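21 May 2019
Crater floor, Olus rim, second pass

Reran the slope map for the south wall of Olus with the corrected sun angle. The terrace I was so proud of in the last entry has shrunk by a third. What remains is a decent bench of smooth stuff with two channels running off it, plus a third "channel" that is a seam between image tiles. I spent most of a morning measuring the depth of that seam. It is very consistent.

Working radius is now 2230 meters for the inner ring. The old value came from a circle fitted by hand by someone with my handwriting.

Flow direction: downhill, which is a relief after the sign error in August. The Droltlow script still flips the y axis if you feed it a map with north at the bottom, so don't. I've put a warning in the header where all of us can ignore it.

Boulder tally on the bench looks low next to the Cabanatuan unit on the other side. Either the smooth material buried them or the shadows are too short at this lighting to pick them up. I favor burial, mainly on the grounds that I've already drawn the figure that way.

Skenov crashed twice on the full tile set. It behaves if you crop to the rim first and leave the interpolation off. With interpolation on, it takes up to 3 hours and produces a lovely rolling landscape that doesn't exist. 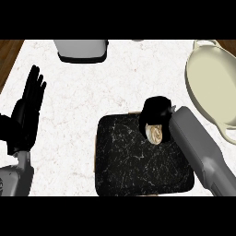

Ayten Demirtaş read the draft and wrote in the margin that the two real channels start at different heights, so a single melt sheet draining off the bench won't do it unless the bench tilted afterward. She'd want the upper one profiled before anybody says "melt" out loud again.

Annoyingly good point. Profile lines to be drawn across the upper channel, well clear of the seam. Until then the map legend says "smooth material, origin unclear" and I'm leaving the draft title blank.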